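Flallent word list, release 2

Flallent is a list of everyday household words in British English, with a plain definition and a spoken-frequency band for each. It is meant for spelling games and reading apps.

Files
words.csv – one word per row, UTF-8
bands.csv – the 39 frequency bands
notes.txt – spellings we could not settle

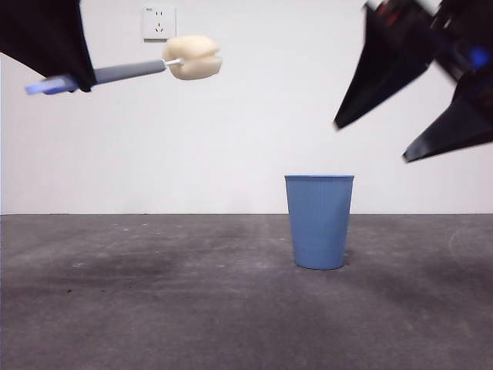 Andrade

Last updated 12 September 2020

Words come from the Collby shopping leaflets and the Zukska letters. Release 2 adds 37 entries, mostly kitchen and laundry terms, and fixes the plural of "scarf" – both forms are now listed.

Known gaps: Scots and Welsh English are thin. Definitions longer than 25 words were trimmed by hand and a few read badly.

Licence: free to use and change, with credit. The next release is planned for December.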